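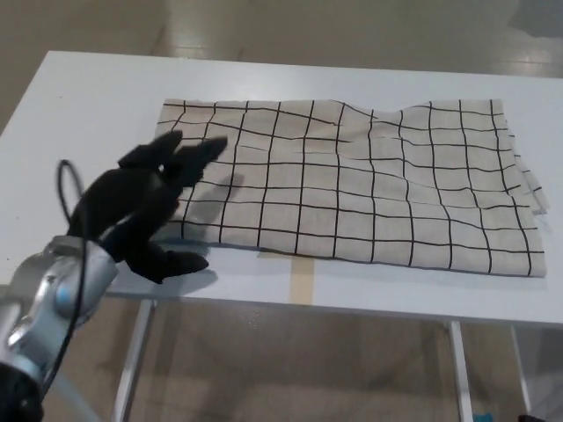
桌上那块米色黑格子布

十二月，下午四点多，工作间笔记

今天本来该老老实实写进度的，结果一半时间都在跟Teresa聊Fliltholm那趟，索性记在这儿，省得以后她再问我路线（你们谁要去也可以直接翻这页）。

先说结论：十二月去Fliltholm，风大得离谱！我订的是Dolan那家小旅馆，67号房，窗户正对码头，夜里缆绳敲桅杆敲到两点，耳塞一定要带。早饭倒是很好，黑面包随便拿，咖啡淡一点，我喝了三杯才醒过来。

第一天坐渡轮过去，27分钟，船上能站外面的只有后甲板，我站了五分钟就逃回舱里了。下船往左走是老城，往右是灯塔。我走错了，先去了灯塔，爬上去才发现平台冬天不开，只能隔着玻璃看海。门口牌子写着建于1586年，我当时还跟旁边一位大叔争了半天是不是后来重修的，没争出结果。

老城其实一个下午就够，石板路很滑，穿我那双平底鞋基本等于溜冰。Plarkwood那片林子要留一整个上午，我只留了两小时，后悔。林子北口有公交，班次少，错过一班就得等下一个钟头，候车亭还漏风，手指冻得手机都按不动……

花销记一下：我换了2000当地克朗，三天下来刚好用完，最贵的是渡轮和那顿鱼汤。鱼汤值，真的值，Teresa Hegarty说她上次去那家还没开，羡慕得不行。

给自己下次的备注：
厚袜子带两双以上
渡轮票在码头窗口买，网上那个页面付款老卡住
Plarkwood早上去，中午以后天就暗得快
别信旅馆前台画的地图，比例完全不对

对了，路线和时刻表我存在Studateck的共享文件夹里，名字叫“冬岛”，还没整理，照片也乱着。Teresa想春天再去一次，问我要不要一起，我说先看假期排得开不开。明天记得把借她的转换插头要回来。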